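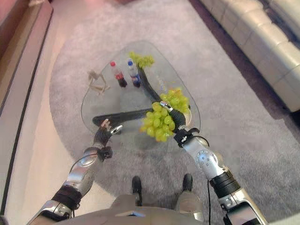 Friday, May. Jokcombe sitting room, table layout

Glass table from Grīnberga is staying. Elīna Uibo wanted the square one back but it left no room to walk round on the window side. Rug brushed and turned so the worn corner is by the wall.

Glass wiped twice with the Drillima spray, then a dry cloth. First pass left streaks that only showed with the side lamp on. Use less next time, two squirts at most. Every fingerprint shows on this top, so wipe last thing before anyone comes in.

Things for the table: grapes, two bottles of pop, the beige dish. Tried the grapes in the dish on Thursday's layout and didn't like it, they hide the rim pattern. Keep them on the glass.
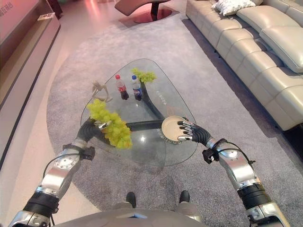 Bottles go upright and together, labels outward. Leave a hand's width between the dish and anything else. Tarmo Jõgi measured the room again and got 795 between table and sofa at the tight end, which is enough to get past with a tray. My earlier figure was 162 short, must have read it from the skirting. Corrected in the Fokover sheet.

Felt pads under the base: 6 left in the drawer, order more.

Still to do: lamp bulb, the cushion covers, decide about the small tan piece. I'd leave it out. Elīna likes it. 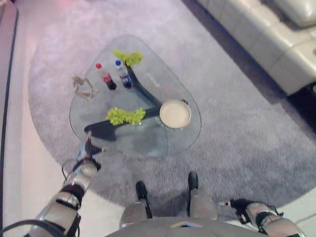
Glass table with dish, bottles and both bunches of grapes, Jokcombe.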